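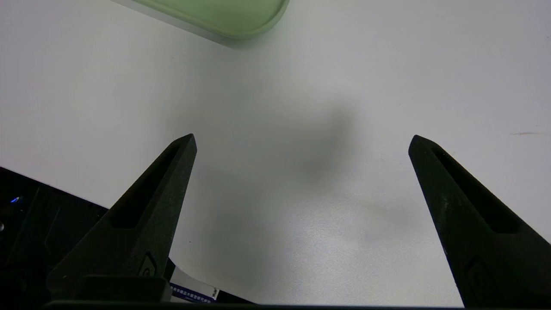

Gripper fingers over a white tabletop

Hemmin Ceasefire Monitoring Working Group
Minutes of the regular meeting, 14 Dec 2022
Location: Drundstead, upstairs meeting room, and by phone

Present: Ximena Herrera (chair), Damián Salinas, Vratislav Vlček, Agustina Salinas (minutes)
By phone: Elibariki Kariuki

1. Opening and previous minutes
The chair opened the meeting at 0900. The previous minutes were approved with one correction under item 4: "suspended" to read "deferred." A. Salinas to reissue.

2. Status of the Hemmin agreement
V. Vlček reported that both parties continue to observe the June text in the river districts. Heavy weapons remain outside the exclusion line on the Drorard side. The status of the eastern depot is unconfirmed; the liaison officer has asked for access twice and has had no written reply. Mr. Vlček recommended that the depot be listed as "not verified" in the next report and that the word "violation" not be used until a visit takes place.

E. Kariuki asked whether the absence of a reply within the response period is itself reportable under the access clause. The chair's reading was that it is, but as a procedural matter under Annex 2. Agreed to report it there.

3. Armed groups outside the agreement
D. Salinas presented the incident log. Two attacks on the Drorard road were claimed by a group that did not sign the June text. Neither signatory has accepted responsibility for policing that stretch. Under the current wording, each side may respond to a third-party attack inside its own sector, but the road forms the sector boundary and is assigned to neither.

Discussion followed on whether the group should propose joint patrols. Mr. Kariuki supported the proposal. Mr. Vlček objected that joint patrols would need a shared radio channel and common rules on the use of force, and that earlier talks on both points failed. Ms. Herrera noted that the monitors' mandate covers observation and reporting only and that any proposal would have to go to the Irkgate contact group.

Decision: D. Salinas to draft a neutral options paper covering joint patrols, alternating patrols and a no-patrol strip with fixed observation posts. The paper will carry no recommendation.

4. Detainee lists
Lists were exchanged through the Irkgate office. Spelling differences between the two lists prevent matching in several cases. A. Salinas proposed adding father's name and district of birth to the form. No objection. The revised form goes to both delegations with the next packet.

5. Reporting format
The chair asked that incident entries separate what monitors saw from what they were told. Entries taken from press reports will be moved to an appendix and will not be counted in the weekly totals. Mr. Kariuki asked that his dissent on the second point be recorded.

6. Actions
Reissue previous minutes: A. Salinas
Third written request for depot access: V. Vlček
Options paper, Drorard road: D. Salinas
Revised detainee form: A. Salinas
Cover note to the Irkgate contact group: X. Herrera

7. Next meeting
Date to be set by the chair after the contact group meets. Start time remains 0900.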